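How to clear a table without buying anything

I have read plenty of advice on clearing a table, and most of it ends in a shopping list. Fitwood would like to sell you a set of trays. I tried trays in February and ended up with four trays of junk.

The method I use now takes 6 minutes and needs a trash bag. Start with whatever is plainly garbage: open snack wrappers, crumpled paper, used tissues. Don't sort it or smooth it out. Face masks that have been lying around go in too.

Boxes come next, and they are where people stall. Pick each one up and open it. If it's empty, flatten it. If there's something inside, the box goes to the room where that something gets used. Putting it on the nearest desk doesn't count.
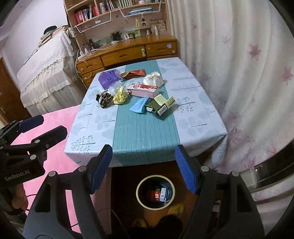 Jasper Vandenberghe wrote to say that six minutes is a fantasy, and that his own table took him 40 because he kept stopping to read the backs of packages. Fair enough. I'd still say the reading was the problem, so leave the labels alone until the table is clear.

Plastic bags and clear sleeves are last. Keep 2 at most. I don't believe anyone who says they reuse the rest.

Then lift the runner, take the tablecloth off by its corners and shake it outside. Some people swear by wiping a cloth down in place, but I've only ever managed to push crumbs under the runner that way. Put the cloth back, then the runner, and take the trash out before you sit down.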